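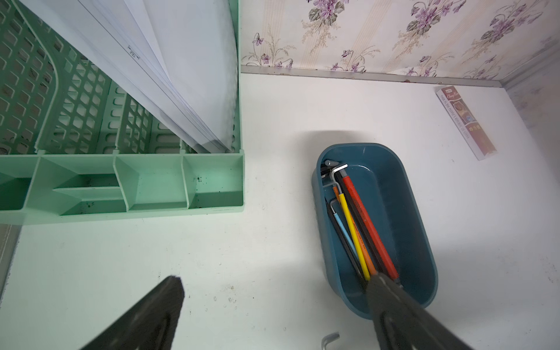

Why I Still Repair My Own Chairs

In Rulholm, where I live since February, people throw away a chair when one screw is loose. I find this sad. My neighbor Matěj Beneš paid 200 for a new one, and the old one needed maybe 2 minutes of work.

I don't say that everybody must become a carpenter. But I think schools should teach children to fix small things, as my school in Flitau did. We were bad at it, and we learned anyway. A repaired chair is not beautiful - mine makes a noise when I sit - but I know every part of it, and I would not change it for a new one.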